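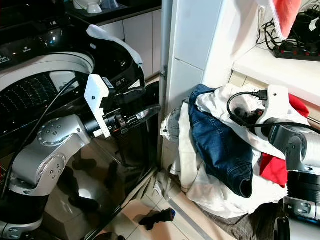 Issue 20, page 8

How do you teach a robot to do the washing?

August
By Maj-Britt Hovland

Think about the last time you put a load of washing on. You grabbed an armful of clothes, stuffed it in the machine and went off to do something more fun. Easy! You probably didn't even look at your hands.

Now imagine doing it with just two fingers on each hand. And you can't feel anything with them. And nobody has ever told you what a sock is.

Welcome to life as Drokix, a two-armed robot being built in Ritham by a bunch of people who share the Jaramillo workshop. I've been following the build since it was a box of bolts and I think it's the best thing going on in this town (sorry, skate park).

Arms like yours, sort of

Bend your arm. Now turn your wrist, then swing your whole arm from the shoulder. Every spot where you can bend or twist is a joint, and robot arms have joints too. On Drokix they sit inside the rounded silver parts, the ones with little screws dotted over the round caps. Inside each joint is a motor. When one motor turns a tiny bit, everything further along the arm moves with it, right out to the fingertips.

That makes reaching for something a real puzzle. If you want the hand to go straight ahead, several joints have to turn together by just the right amount. You worked this out when you were a baby, mostly by whacking yourself in the face with a rattle. Drokix has a computer to do the sums, so there's less whacking. There's still some.

The black cables matter as well. They carry power and messages along the arm. A cable has to be long enough that the arm can stretch right out, but if it's too long and floppy it catches on things. The team has moved one of them so many times that it has its own page in the notebook.

Making a hand

A robot's hand is called a gripper. Drokix has one on each arm, with black fingers that slide together and apart, like when you pinch a chip. The white pieces that hold them on came out of a 3D printer, which squeezes out melted plastic in thin layers, one on top of another, until you've got a solid shape. The first white piece snapped. The second was a bit wonky! The one after that took 263 minutes to print and it's still going strong.

Printing your own parts is brilliant for a build like this. If a screw hole is in the wrong place, you change the drawing on the computer, press print, and go and have your tea.

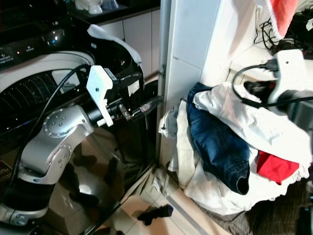

One arm at the open washing machine, the other over by the laundry.

Why clothes are so tricky

A brick is always the same shape. You can pick it up, turn it over and put it down, and it's still a brick. Jeans are another story. Drop them on the floor ten times and you'll get ten different lumps. One leg might be folded under, or the whole lot might be tangled up with a sheet.

So before it can pick anything up, the robot has to work out where one thing stops and the next begins. Colour helps. A bright red top next to something white is pretty clear. White on white is much harder - where does one end? You'd give it a poke to find out, and Drokix is learning to do the same.

Then there's the grabbing. Pinch too gently and the cloth slips out. Pinch too much of it and up comes half the pile. And a sock lying by itself on hard tiles is a nuisance, because it's so flat and the fingers are so stiff. Try picking up a sock with a pair of salad tongs and you'll see what I mean.

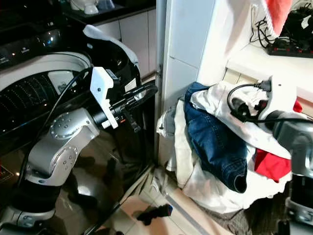

Learning takes a lot of goes. The team keeps a tally, and by last Friday Drokix had made 2,415 tries at picking up clothes. Plenty of those were flops. That's fine, as the flops get saved too, so the computer can compare a good grab with a bad one and slowly get better at choosing where to put its fingers.

The washing machine brings its own problems. The opening is round, the fingers are long, and the shiny black front works a lot like a mirror. Robots that look at the world through cameras can get muddled by shiny things. Is that an arm, or a reflection of an arm? People sort this out without thinking. A robot needs practice.

Try it yourself

Put some clothes in a heap on the floor. Get two pairs of kitchen tongs, one for each hand, and move everything into a washing basket. No fingers allowed! Then do it again with one eye shut - it's harder to judge how far away things are. Write down which item took longest. Mine was a pillowcase, and I had a proper argument with it.

More from the Fellow pages for kids
- What's inside a motor?
- Build a grabber from cardboard and string
- How a 3D printer knows where to go
- Your letters: what should a robot learn next?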